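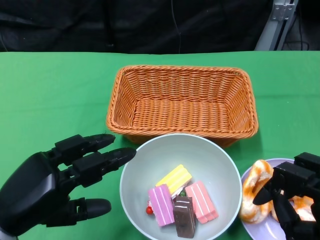

Wicker basket and bowl on a green tablecloth.

Notice of Dissolution

The board of the Cadwaladr Heritage Society convened at seven o'clock to consider whether the Society should continue to exist. Four of its members attended. Ms. Yi-chun Tsao presided.

The chair read the letter from the Flineder Fund, which regretted that it could not renew its support. Mr. Lertchai Somboon asked that the word "regretted" be entered in the record. It was entered.

Mr. Po-yen Tai reported that the museum had received 71 visitors since the last meeting, and that 30 of them had been looking for the bus station. He recommended that the collection pass to the Sketlow Library, which had a dry basement and a director under the age of 48.

"My father signed the charter in this room," said the chair.

"He signed it in pencil," said Mr. Kam-wah Cheung. "Chi-keung Tsao told me he wanted it to be easy to correct."

The charter was brought from its case and examined under the desk lamp. The signature was in pencil. The chair held the page for nearly 2 minutes, during which no business was conducted.

She then called for the vote. The motion to dissolve carried, three in favor, the chair abstaining. Mr. Somboon moved to adjourn. The chair asked whether the members would mind staying until the lamp was put away, and they remained seated.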